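Posted 20 March 2019

# Participants and paid helpers wanted for the Tillman open day

The Tillman workshop in Clididham is opening its doors to visitors again this spring. We need two kinds of people: participants who will spend a morning or an afternoon working next to our two-armed robots and telling us what they think, and a small number of paid floor helpers. You don't need a technical background for either one. You do need to be 18 or older.

Read the whole page before you write to us. Most of the questions we got in January were about things that are covered below.

## What the open day is

Visitors come through in small groups and stop at three stations. At each one a two-armed robot does a cloth-handling job on a table, and a member of our staff stands beside it and answers questions. The first station is sorting, the second is spreading and folding shirts, and the third is bagging. Between the second and third there is a seating area with coffee.

The robots run on control software we call Burska. It was written here and is still being changed week to week, so the version you see on the day may do a few things differently from the one described in our handouts. Expect stops and restarts. A shirt may take several tries — visitors are welcome to watch all of them.

We have room for 63 participants across the day. The general public can also walk through without signing up, but walk-in visitors stay behind the tape and do not take part in the sessions.

## What participants do

A session lasts three hours, including a break. You will be in a group of no more than seven. The order is usually this:

1. Sign in at the front desk, read the safety sheet, and sign it.
2. Watch one full run at each station.
3. Hand-fold a stack of shirts yourself, at a table of your own, at whatever speed you like.
4. Set up shirts for the robot at the second station. You lay the shirt down, step back past the tape, and say "clear." The operator starts the arms after that.
5. Fill in a short form and talk with one of us for fifteen minutes.

The talk at the end is the part we care about most. We want to know where you were unsure what the robot was going to do next, whether you felt you were standing too close, and whether the operator's instructions made sense. If you were bored, tell us that too. Brock Cloutier rewrote the form after last year, and it is now one page.

Participants receive a $29 gift card and lunch. We can't pay for travel, but parking behind the building is free.

We would especially like to hear from people who fold or press laundry for a living, or used to. That includes hotel, hospital and laundromat work. Last time most of our participants were engineering students, and their answers were all much alike.

## What floor helpers do

We are hiring three floor helpers. This is paid work at $16 an hour for the open day and one training evening the week before. Duties:

- Greet groups and walk them from station to station on time.
- Keep people behind the tape while the arms are powered.
- Collect shirts after each run, shake them out, and put them back in the supply bin.
- Hand out and collect forms.
- Help put away chairs and signs at the end.

You will be on your feet for most of eight hours. You should be comfortable telling a stranger, politely, to step back. Helpers do not operate the robots and do not touch the cables, the arms or the control computers. If something looks wrong, you tell the station operator, and the operator handles it.

Helpers who speak Portuguese or Mandarin are welcome to mention it. Sebastião Toledo and Tianyou Gu cover those languages now, but both of them will be running stations and won't be free to walk with groups.

## More about the folding station

Most people who write to us ask about this one, so it gets its own section. The job is plain cotton T-shirts on a flat white table. The arms take hold of the cloth, pull it out, and bring one part over the other. Soft cloth is hard for a machine because it never lies the same way twice, and a wrinkle that you or I would smooth out without thinking can send a gripper to the wrong place.
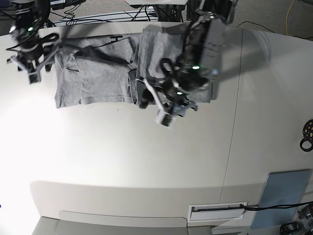 Atif Rizvi runs this station. He will ask you to lay your shirt down the way you would drop it on a bed at home, and to leave it that way. Please don't straighten it to be helpful. We want the wrinkles.

The table is low, and you can see it well from a chair. If you use a wheelchair or can't stand for long, say so when you write and we will put you in a group with seats at every station.

## Practical points

- Wear closed shoes. Sandals and open heels are not allowed past the front desk.
- Tie back long hair and leave scarves, lanyards and loose bracelets in the lockers.
- There are cables on the floor. Watch your step and keep bags off the walkways.
- You may take photos at any station. No flash, please — it bothers the cameras.
- The building is not noisy, but the bagging station has a compressor that comes on without warning.
- Children can come on the public walk-through with an adult but can't join a session.

We record the sessions on video for our own use. If you don't want to be recorded, you can still come to the public walk-through.

## How to apply

Write to Myrtle Mahmoud at the front office, or leave a note in the box by the door at 602 Inon Road, Clididham. Put "participant" or "helper" at the top. Include:

- your name and a phone number
- morning or afternoon, or either
- for participants, one or two lines on any laundry, sewing or warehouse work you have done
- for helpers, the name of one person who has worked with you

Myrtle answers everyone, usually within a week. She will send the date and your arrival time once your group is full. If you have to cancel, please call her so the place can go to the next person on the list.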